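### 4.2 Clutter Objects and the Upright Hold Test

The kitchen layout used in this section is the one we call Dustesby. It has one long marble counter, a fixed Franka arm beside it, and a floor area that the arm never needs to reach. Objects are drawn from the Kekton set and dropped onto the counter by the placement script written by Macedo and Ajayi. The script rejects any layout in which two objects overlap at the start or in which the target is outside the reach of the arm. Rejected layouts are drawn again with a new seed, and the rejected seed is kept in the log so that the full run can be repeated.

The task is short. The arm must move above the target, close the gripper on it near the top, lift it clear of the counter, and keep it upright until the episode ends. The policy receives two camera views, the joint positions, and the gripper width. It doesn't receive object poses. Success is checked by the simulator from the pose of the target at the last step, so the camera views play no part in scoring.

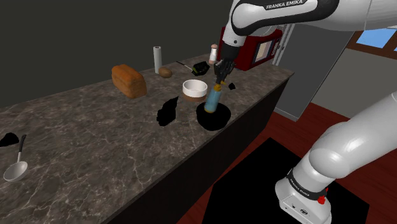 Training used 2000 demonstrations, all made by scripted motion planning in the same layout. Usman and Adeleke trained the base policy on the demonstrations with no changes. The second policy, which we call Wike, was trained on the same demonstrations with one change to the input: objects other than the target had their surface color and texture removed in a random share of the episodes, leaving a solid black outline. The share was drawn again for each episode. The target itself was never changed, and neither were the arm, the counter, or the room.

We chose this change over blurring or cropping for a practical reason. Blurring needs a kernel size, and in early runs the results moved a good deal with that setting. Filling an object with black has no setting apart from which objects are picked. It also keeps the outline, so the policy can still learn to steer around an obstacle. What it loses is any help from the color of a neighboring object, and we suspected the base policy was leaning on that. In several failed episodes it had moved toward whatever was standing where a brightly colored object usually stood in the demonstrations.

Both policies were tested on 702 held-out layouts. Wike kept the target upright to the end in 82 percent of them. The base policy did worse, and most of the gap came from layouts in which a tall object stood close to the target. Layouts with only low objects near the target gave almost the same result for both. We didn't tune either policy on the test layouts, and the checkpoint was picked by validation loss alone.

The blue bottle with the yellow top was the most useful target for finding errors. A grip placed too low tends to tip a bottle during the lift, while a grip placed too high can slide off the top. Figure 4 gives two views from the Dustesby runs with this bottle held by the gripper and black-filled objects on the counter. 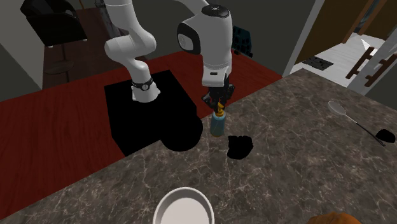 **Figure 4.** Bottle held above the marble counter in the Dustesby kitchen, with black-filled objects nearby.

Does the policy need the black-filled objects at test time?

It doesn't need them, and all scores reported in this section come from layouts in which every object was drawn with its normal surface. The fill is a training step only. We did run a small side test with the fill left on, and the failures were of the same kinds as before.

Wilasewska sorted the failures of both policies by hand, using the saved episodes. The most common kind for Wike was a late close, where the gripper reached the right spot but shut after the arm had started to rise. The second was contact with a neighbor on the way down. Late closes also occur in the base policy and don't seem to be tied to clutter. We think they come from the scripted demonstrations, in which the pause before closing is very short.

The same training step was then repeated in the Imwood layout, which has a narrower counter and a different wall color. Those runs are covered in Section 4.3, together with the effect of using a single camera.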